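Krishnan Opens Its Dromedden Test Floor to Visitors

December
By the Krishnan press office

DROMEDDEN - Krishnan held an open day at its Dromedden test floor this month. The company showed its two-armed service robot to 40 visitors from restaurants, hotels and local schools.

Visitors came through in small groups and watched the robot from behind a low rail. Each group had time at the end to talk with the engineers. The first session began at 5 p.m. and dealt with how the arms are started, stopped and moved by hand.

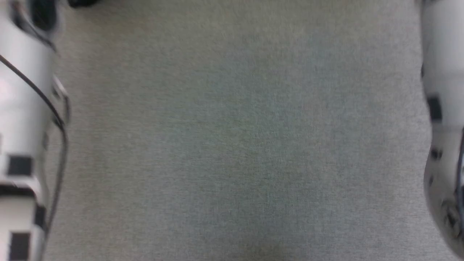

Krishnan builds the arms in Dromedden. The control software comes from Tilier, which has worked with the company on the project for 2 years. Staff from both firms took questions on cost, cleaning and repair. Many of the restaurant owners asked how long it takes to train a new employee to work beside the robot. Krishnan plans to offer a short course with each unit and will publish the outline before sales begin.

Later sessions moved to the mock dining area, where the backdrop has a lemon pattern and the word "RESTAURANT" along the top. Groups there heard how the grippers are set up for small items.

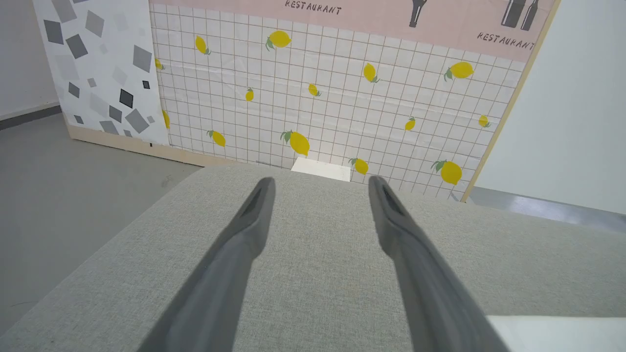 Raler, a supplier of restaurant furniture, is advising on the layout of the dining area. The next stage of the project is a trial at five restaurants, which will run for one season. Owners who would like to be considered can write to the Krishnan office in Dromedden. Places at the spring open day can be booked through the same office.

Related items
Krishnan and Tilier extend software agreement
Raler joins dining area project
Spring open day: how to book

Comments

My daughter's class went and she came home full of questions. Will there be a school session in the spring too?

Good afternoon, but the talk on repairs was too short. Please post the price list for spare parts.

Is the trial open to cafes, or only to full restaurants?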